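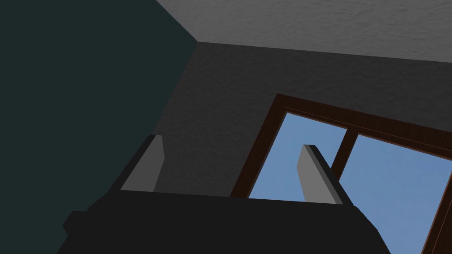

Mhairi Swanson on sourdough rye, slow ovens and the village that taught her to wait

Jun 22, 2018

Mhairi Swanson is already talking when she opens the door, and what she's talking about is caraway. She has two jars of it going, one toasted and one not, and I have to smell both before I'm allowed to sit down. "See? Totally different animals!" she says. "The toasted one wants butter. The other one wants soup."

Swanson bakes rye bread, and pretty much only rye bread, under the name Prostora. She sells it from a side window on the street, three mornings a week in winter and more often once the weather turns. I'd been eating her dark loaf for a year before I thought to ask where it came from.

The answer is Graltuslow, a village where she spent one long, wet stretch of her twenties renting a room over a bakery. She hadn't gone there to bake. She was supposed to be writing a thesis on drainage law. "The smell came up through the floor at four in the morning," she says. "I lasted maybe a week before I went down in my socks and asked if I could watch."

They let her watch, and then they let her carry flour, and after more than 50 bakes they let her shape a loaf. It came out flat as a hubcap. She still talks about it with real affection – the crust, she says, was terrific.

What she brought home was a starter, which she calls Ye, and a way of working that runs on the dough's time. Rye doesn't behave like wheat. There's very little stretch in it, so kneading gets you nowhere and you end up with sticky elbows. Swanson mixes hers with a wooden paddle until it looks like wet cement, then leaves it alone.

"People poke it," she says. "I get it, I used to poke it too. Go for a walk!"

Her basic loaf is 100 percent rye, with water, salt and Ye. It goes in hot and then the oven drops, and it stays in for 90 minutes. After that it has to sit for a full day before anyone cuts it, and this is the part customers argue with. Kaiwen Liao, who works the window with her, has heard every version. "They want it warm," he says. "I tell them warm rye is glue. They buy it anyway and then they come back and say, OK, it was glue."

Liao came to her from pastry and still can't quite leave sugar alone. The raisin loaf is his, and so is the one with orange peel and black pepper, which I'd put up against any cake I've had this year. Swanson was against the pepper. She now eats a slice of it most afternoons, with cold butter cut thick enough to show teeth marks.

In August they're taking the bread to Cloltesis for the harvest market, their first time selling out of town. Swanson is worried about the heat and what it will do to Ye on the drive. Liao is worried about the tent. They have borrowed a cooler and are arguing about who gets to hold it.

Before I go she wraps half a loaf in paper for me and writes tomorrow's date on it in pencil, underlined twice. I cut it that night. It was a little gluey, and I ate four slices.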